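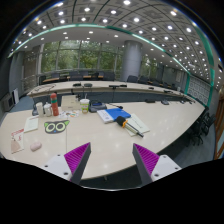
The big cream table at Belberg, with the orange-red thermos, a blue folder and the microphone on its notepad.

We got to the Belberg open day in May a good deal earlier than we needed to, so Ffion Llewellyn very kindly let us sit down at the conference table and catch our breath (it's a lovely glossy thing with a curve to it, and I'm afraid I stroked it more than once). I had expected brochures, and there was a cream booklet, but what won me over was the black cat face with enormous green ring eyes, lying there among the stationery. And stickers! My niece would have been in heaven.

Jad Majali gave the welcome talk and told us they'd had some 300 visitors the year before, then he took 17 of us upstairs to see the Pluswood shelving, where I asked far too many questions about hinges. The tour lasted 80 minutes and I could happily have stayed for the second one at 2.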